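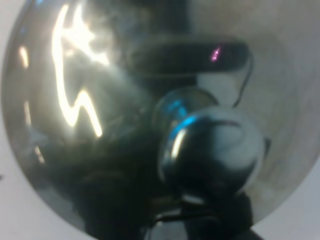 Figure 8.1. A dark knob on polished metal. The zigzag is an overhead light, reflected.

Catering Skills > Part Three: Drinks > Chapter 8

Reading time: 14 minutes

8 Tea at the Table

By now you can boil an egg, hold a knife without alarming the person next to you and carry three plates to the far end of a dining room. You may feel that tea is a step down. Most people who start this chapter feel that, and most of them have never had to pour it in front of a guest who has stopped talking in order to watch.

Tea made in the kitchen is a private matter. You can slosh it, mop it and send it out looking innocent. Tea poured at the table is a different job, and the job is mostly pouring. Chapter 7 dealt with leaves, water and time. We shall assume that you read it, and that what is in your kettle is fit to drink.

We begin with the table itself. A plain white top is the hardest kind to serve on and the best kind to learn on, as it forgives nothing. One leaf shows up on it like a beetle on a wedding cake. Before you bring anything out, bend down until your eye is nearly level with the surface and look along it towards the light. Wipe, then look again. Decide where the cups will stand and leave that space clear, however tempting it is to park the sugar there.

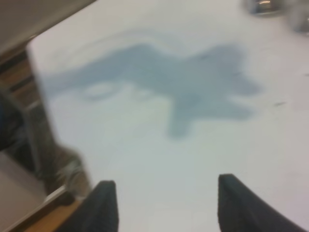

Muammer Sarıgül holds that all this bending and squinting is for show, and that a guest with a good cup of tea wouldn't notice a brick on the table. The present authors have served him, and he noticed a teaspoon. He is right, though, that a spotless table has never rescued a stewed pot, and students who spend the whole of their practical test polishing should bear him in mind.

Next, the cups. China is kinder to the lip and glass shows off the colour, but many tea rooms use stainless steel, which survives both the dishwasher and the staff. Steel takes up heat quickly. Set each cup on its saucer before you pour, never after, and turn the handle to the side where the drinker's hand will come looking for it. Two cups for two people can stand close together while you fill them. Passing them across comes later and has a section to itself (8.4), which is longer than you would expect.

Bring the kettle to the cup and keep the cup where it is. Beginners like to lift the cup to meet the spout, as if the two were being introduced. Keep your wrist firm and your elbow low, start with a thin stream, and stop before you think you need to. A curved spout goes on giving for a moment after you have told it to finish.
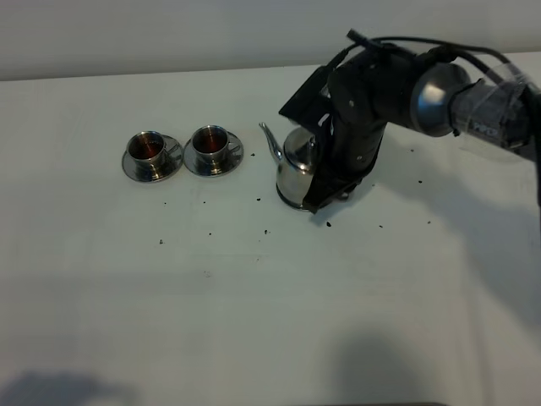 The same goes for leaves. A few will get out however careful you are, and picking at them with a fingernail while the guest looks on does more harm than the leaves did. Finish pouring, put the kettle down, and clear them with a folded cloth in one slow sweep towards yourself. Flicking is not sweeping. Blowing is not anything, and will lose you the mark.

Last comes the shine, about which the trade is a little vain. Polished metal shows everything: fingerprints, the ceiling lights, the shelves you meant to tidy, your own face looking much wider than you had hoped. Buff it with a dry cloth while the metal is cool. Work round the knob in small circles, then over the curve in long strokes, and after that keep your fingers off it. 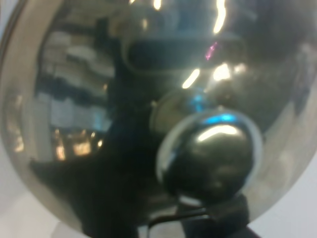 Figure 8.2. Bright chrome and a dark, glossy ball. The pale and dark blue bands on the left are reflected shelving.

Before you go on to 8.1, fill a kettle with cold water and pour it into two cups until you can do so without wetting a saucer. Use an apron. Dry the table, and start again with the other hand.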